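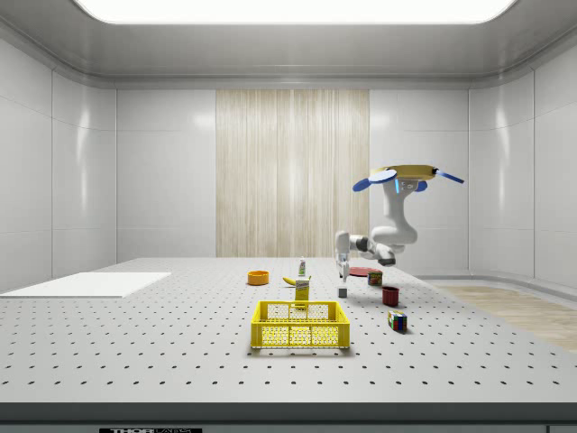

住在电脑里的机械臂,夹爪下面是一个灰色小方块。电脑模拟画面。

栏目:小小科学迷 > 机器人 > 研究室里的新鲜事

你收拾过玩具箱吗?我小时候最不爱干这个。我妈说“把东西都放进筐里”,我就站在屋子中间发呆,先拿哪个呢?积木拿起来了,球又滚到床底下去了……后来我长大了,开始写机器人的故事,才知道“把东西放进筐里”这件事,能让一屋子的科学家忙上好几个月!

今天想跟你聊的,是Nomutero研究室的一项研究。他们在Clostbridge有一间实验室,里面的机械臂每天的功课就是拿东西、放东西。听起来很简单对不对?可是你试试闭上一只眼睛,再戴上一副厚厚的棉手套,去捏桌上的一块小橡皮。是不是一下子就难多了?机械臂拿东西的时候,差不多就是这种感觉(当然啦,它有没有感觉,我们以后再聊)。

先说说它是怎么学会干活的。

从前的机器人,是人一步一步告诉它该怎么动的:向左移一点,向下移一点,合上夹爪,抬起来。只要东西每次都放在同一个地方,这个办法就很好用。可要是谁把香蕉挪了一下呢?机器人还是会去老地方抓,结果抓了一把空气。

现在很多机器人用另一种办法:看别人怎么做,自己跟着学。人先遥控机械臂做一遍,电脑把每一步都记下来,再做一遍,再记下来。看得多了,电脑程序就慢慢摸出门道:哦,香蕉在左边的时候手要往左伸,碗在后面的时候手要伸远一点。科学家管这个学会了本领的程序叫“策略”。你可以把它想成机器人的小脑瓜,眼睛看到了什么,小脑瓜就决定手下一步往哪儿动。

好,小脑瓜学完了,接下来要干什么?

要考试呀!

考试这件事,你肯定比我熟。可是机器人的考试特别麻烦。你想,每考一次,就得有人把桌子摆好:筐放中间,红盘子放右边,魔方放在盘子前面一点。机械臂试完了,不管做得对不对,都得有人把东西再摆回去。要是杯子倒了还得扶起来。要是有东西滚到地上,那就得趴下去找。我在那间实验室待过一个下午,光是看他们摆桌子,我都看困了。

而且只考一次可不行。你投篮投进一个,能说自己是神投手吗?说不定只是运气好!得投很多很多次,才知道你到底投得准不准。机器人也一样。

于是研究室的人想了一个主意:在电脑里面盖一间实验室,让机器人到那里面去考试。

你在这篇文章里看到的两张图,就是电脑画出来的。墙是算出来的,桌子是算出来的,桌面上那一排排小黑洞也是算出来的。连那根香蕉都是,所以你再饿也吃不着,嘿嘿。

大人们把这种电脑里的世界叫“仿真”。有点像你玩的游戏,不过要认真得多。游戏里的小人可以跳得比房子还高,仿真里可不许。杯子有多重,盘子有多滑,夹爪要用多大的力气,都得尽量跟真的一样。他们用的仿真软件名字叫Quartey,我第一次听的时候还以为是一种饼干。

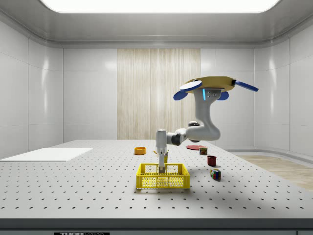

文/豆豆老师
本刊科学故事作者,爱拆闹钟,不太会装回去

夹爪往黄色的筐里伸下去了,这种时候最考验小脑瓜。筐有四面墙,手伸进去的时候要直直地下去,歪一点点就可能碰到筐边。你用手去筐里拿东西,碰到了就缩一下,想都不用想。机械臂得靠一次又一次的计算,才能知道自己的手现在在哪儿。

你有没有发现,这个机械臂是倒着挂的?它的“肩膀”在上面,手往下垂,有点像一只倒挂着打瞌睡的大蝙蝠。倒着挂有个好处,桌面上就不会被它的底座占掉一大块地方,东西可以摆得开一些。

电脑里的考试有多方便呢?我给你数一数。

第一,不用人摆桌子。按一下键,所有东西唰地一下回到原来的位置。要是我小时候的玩具箱也能这样就好了!

第二,可以一直考。半夜考,吃饭的时候考,星期三大家都去开会了,它还在考。

第三,摔不坏。真的机械臂要是狠狠撞到桌子,修起来又贵又慢。电脑里的机械臂撞了,重来一次就行,连个包都不会起。

第四是我最喜欢的:可以换着花样考。今天魔方在右边,明天魔方在左边,后天把筐转一个角度。研究室一共准备了504种摆法,要是让人用手一种一种去摆,我光想想就腰疼。

他们让机器人在电脑里考了大约4000次。做成功的有2127次,比一半多一点儿。

咦,才一半多一点?你可能会说,这成绩也不怎么样嘛。我当时也是这么问的。研究室的姐姐笑了,她说题目是故意出得难的。要是题目太简单,每个小脑瓜都考一百分,那就分不出谁学得好、谁还要再练练了。你们老师出卷子的时候,大概也是这么想的。

可是,还有一个大问题等着呢。请你先停下来想一想:机器人在电脑里考得好,到了真的桌子旁边,也一定做得好吗?

……

想好了吗?我来说说我的想法。我在电脑游戏里开赛车可厉害了,可是上次去公园开碰碰车,我一直在原地打转。电脑里的世界和真的世界,总会有一些地方对不上。光照在筐上的样子可能差一点,盘子滑的程度可能差一点,连影子的深浅都可能差一点。我们看着觉得差不多,机器人的小脑瓜可能就糊涂了:“咦,这还是我认识的那个盘子吗?”

科学家给这个“差一点”起了个名字,叫“仿真和现实之间的鸿沟”。鸿沟就是一条又大又深的沟。怎么知道这条沟有多宽呢?

这就是他们这次研究的重点了。他们想出来的方法叫Dralulness(读起来舌头要打结,我练了好几遍)。方法的意思是这样的:找几个不一样的小脑瓜,有的学得久,有的学得不久,有的看过很多次示范,有的只看过几次。先让它们全都在电脑里考一遍,排个名次。再让它们到真的桌子上考一遍,也排个名次。然后把两张名次表放在一起比一比。

要是两张表的名次差不多,电脑里的第一名到了真桌子上还是第一名,就说明电脑里的考试挺靠谱的。要是名次全乱了,电脑里的第一名到了外面变成倒数第一,那这个电脑考场就得好好修一修。

你看,他们并不要求两边的分数一模一样。就像你在家里做练习卷考了九十分,到学校可能考了八十五分,这很正常。只要练习卷能看出来你哪里会、哪里不会,它就是一份好卷子。

真桌子上的考试他们做了120次。比电脑里少多啦,因为每一次都要有人老老实实地去摆东西。

结果怎么样呢?名次表的最前面和最后面,两边是对得上的。学得最好的那个,在电脑里好,在外面也好。学得最不好的那个,在两边都手忙脚乱。可是中间的几个就有点乱了,有两个小脑瓜换了位置。他们还在找原因。有人猜是东西太滑或者太不滑,也有人猜跟光有关系。这些现在都还只是猜想,要接着做实验才能知道。

我问他们,没有全部对上,会不会有点失望?他们说不会呀,中间换了位置的那两个,刚好告诉他们下一步该去查哪里。你做数学题的时候,要是知道自己是从第几行开始算错的,改起来是不是快得多?

对了,你也可以在家里玩一个“考考机器人”的游戏。找一个筐,再找几样摔不坏的东西,比如袜子、橡皮、一根香蕉。请一个人当机器人,用毛巾蒙上眼睛,只能用两根手指去夹。另一个人当小脑瓜,只能说“左”“右”“前”“后”“上”“下”“夹”“放”这几个词。看看要说多少句话,才能把一样东西放进筐里。

然后换一种摆法,再来一次。记得准备一张纸,每次成功了画个圈,没成功画个叉。多玩几次再看看,你们的圈多还是叉多?要是把筐换到另一边,圈会变少吗?

我和我侄女玩过,她当小脑瓜,我当机器人。第一根香蕉我们用了好长时间才放进去,拿下毛巾一看,香蕉已经被我捏扁了一头。她说这次要画叉,我说应该画圈,毕竟是放进筐里了嘛!我们俩争了半天。后来我把这件事讲给研究室的人听,他们说,他们也为“怎样才算成功”争过很久,最后专门写了一页纸的规则。

所以你们开始玩之前,最好也先商量好:捏扁了的香蕉,算不算?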